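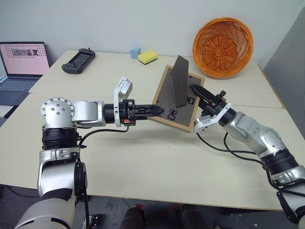
**Gallery / Two-arm handling**

# Picture frame task, bench work

11/21/21

The picture frame task is part of the Onumura study on handling flat household objects with two arms. A frame is light, stiff and easy to drop. It has a front that should not be scratched and a back full of small parts that fingers can catch on. A single gripper can pick one up, but turning it round and standing it on a table is much easier with a second hand.

The gallery goes with the method notes written by Pascual Yáñez and Milagros Navarrete. The captions are grouped by what they explain, and all of them refer to the same set-up.

## The hold

**Frame between the grippers.** The wooden frame is upright and tilted, with its back and kickstand showing. The right gripper is against the side of the frame, and the fingers of the left one point towards the lower edge.

**Why the side and the lower edge.** We began with both grippers at mid-height on opposite sides. The frame swung about the line between them whenever the arms changed speed. Moving one contact lower stopped most of the swing, and we kept that hold for the rest of the study.

**The kickstand.** It is the part we care about most. If the stand is folded in, or the frame goes down facing the wrong way, it falls over as soon as it is let go. The task only counts as done when the frame stays up by itself after both grippers have moved clear.

**Clips on the backing board.** The two small black clips were a nuisance in the early trials. Fingers that closed too far in would ride up on a clip and twist the frame. Demonstrations where this happened were kept and marked, so the policy could be trained with and without them.

## The arms and cameras

**Wrist views.** The white module on the left gripper is its wrist camera. During the last part of the movement the frame hides a good deal from the head camera, and the wrist view is what shows the gap between finger and wood.

**Cables.** They hang in loops from the wrists. Pulled tight, they tugged on the wrist at full reach and the arm settled a little short of where it was told to go. The slack has to be checked at the start of each session, as it creeps back towards the base.

**Gripper force.** Set low for both arms and left alone. A firmer squeeze bowed the wooden border and made the release jumpy.

## The table

**Other objects.** A light-blue cube, a sponge and an orange woven basket are at the far side of the table. Objects like these take no part in the task. They were moved between demonstrations so that the policy would not learn to steer by them.

**Table colour.** The cream top is close in colour to the light wood of the frame. This made the edge hard to pick out from the head camera, and our first outline detector, Ornico, failed on it often enough that we dropped it. The policy now takes the camera pictures directly.

## Results

**Training data.** 600 demonstrations, all given by people driving both arms. Each one starts with the frame lying down and ends with it standing.

**Trials.** The trained policy was run 72 times with the frame starting in different places and at different angles. It left 27 of those frames standing without help. In the others the usual fault was letting go with one gripper too early, which tipped the frame on to its face.

**Release order.** After that result we added a short wait in which both grippers open together by a small amount before either one backs away. A further 24 trials are planned with this change, using the same starting positions so the two sets can be compared.

**What carries over.** The lower-edge hold has been tried by hand control on a tray and a hardback book. It worked well for the tray. The book sagged open and needed a different grip, described in the second part of the notes under the Verville heading.

## Notes for anyone repeating it

- Open the kickstand to the same angle every time. Ours loosened with use and had to be replaced in August.
- Take the glass out before training. The weight changes, so weigh the frame again afterwards.
- Wipe the gripper fingers between sessions. Dust from the backing board makes them slip.
- Log failed trials with the same care as good ones, including which gripper let go first.

Questions on the hold and the hardware go to Milagros Navarrete. Pascual Yáñez looks after the demonstration files and the training settings.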